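Bench Helpers Wanted at the Vindholm Reuse Workshop
Paid, part time, training given

We are looking for people to join us at the benches in Vindholm, where old office computers come to be opened, checked over, sorted and, when we are lucky, put back together for another few years of homework and emails. If you have ever taken the side off a computer just to see what was in there, and then found you were still sitting on the floor with it two hours later, please keep reading, because you may be exactly the sort of person we would like to meet.

A little about us first. Vindholm is the repair end of Betov, a small reuse company that started out collecting desks and filing cabinets from offices that were closing or moving. The computers came along with the desks, more or less by accident, and after a while there were so many of them stacked along the wall that somebody had to do something. That somebody was Sidra Talpur, who still runs the workshop today and who will be the one answering when you write to us. Last year 500 desktop towers came through our doors. A good share went back out to families, small clubs and two adult learning centers, and the rest were taken down for parts, so that one tired machine could keep another one going.

What the work is like

Most of your time will be spent on desktop towers. A tower arrives, it gets a number and a card, and it goes on the bench. You take off the side panel, have a good look, and write down what is inside and what is missing. Is there a processor? Is there memory, and how much? Are the drives there? Then you clean it, test what can be tested, and decide together with whoever is on shift whether it should be rebuilt or stripped. Some machines take twenty minutes. Some take the whole afternoon and a phone call.

There is a fair amount of sorting too, and we say so up front since a few people have been surprised by it. Screws go in the screw trays, cables get coiled and tied, drives are logged one by one and locked away until they have been wiped. Every drive is treated as though it has somebody's tax papers on it. We are strict about this, and we would ask you to be strict about it as well.

You do not need a certificate or a degree. Of the 11 people on our benches now, only two had ever worked with computers for a living before they came to us. One used to bind books, and she has the neatest cable ties in the building. What we do ask is that you are patient, that you can work with small parts and your own two hands (with glasses or a magnifier, most of us use one or the other), and that you write clearly enough for the next person to read your card. If you are not sure about something, we want you to ask. Asking is never a bother here — the kettle is usually on anyway and it makes a nice break.

Hours, pay and getting here

Shifts are 7 hours with a proper lunch in the middle, and you can take two or three a week. We are happy to work around school runs and other jobs as far as we can. The pay is the same for everyone at the bench, whatever you did before, and you are paid for your training days in full. Bus 47 stops on Grimumberg Street, and the workshop is through the blue gate just past the bakery. The entrance is level and the benches can be raised or lowered, so if you prefer to work sitting down, please tell us and we will set one up for you before you come.

Learning the job

Your first two weeks are spent alongside someone who knows the work. You will begin with machines that are only going to be stripped, so there is no need to be nervous about them, and move on to rebuilds when you feel ready. Tools are provided, and so are wrist straps and gloves. We do ask for closed shoes, as towers are heavier than they look and have been known to go off the edge of a cart.
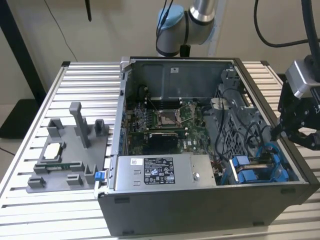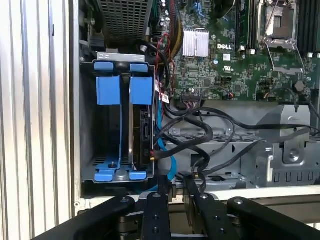

Your trial morning will be spent on a single tower, and we would like you to enjoy it. There is no clock on you. You will be given a blank card and a pencil and asked to look inside and write down what you find, in your own words if you don't know the proper ones yet. A Dell desktop laid on its side with the panel off is a good one to practice on in your head: the processor socket is empty, so that goes on the card first, and the blue plastic drive carriers are easy to pick out even for a beginner. It is worth noting as well whether each carrier has a drive in it, as one can be empty right next to one that is full. After that we sit down together with your card and talk it through, and you can ask us anything you like about the work, the people or the lunches.

How to apply

Please send a letter or an email to Sidra Talpur at the Vindholm workshop. It does not have to be long. Tell us a bit about yourself, which days suit you, and about something you have mended or tried to mend, no matter what it was or how it came out. A bicycle, a zipper, a toaster, all of it counts with us. You are welcome to send a résumé if you have one, but we will read your letter first.

If writing is hard for you, come by in person during opening hours and ask for Sidra at the front counter. You can also bring a friend or family member along to your trial morning if that makes it easier.

New helpers will start in May, in two small groups. We answer every letter, although it can take us a little while when a big delivery has come in from the Öberg depot.

Posted Mar 5, 2023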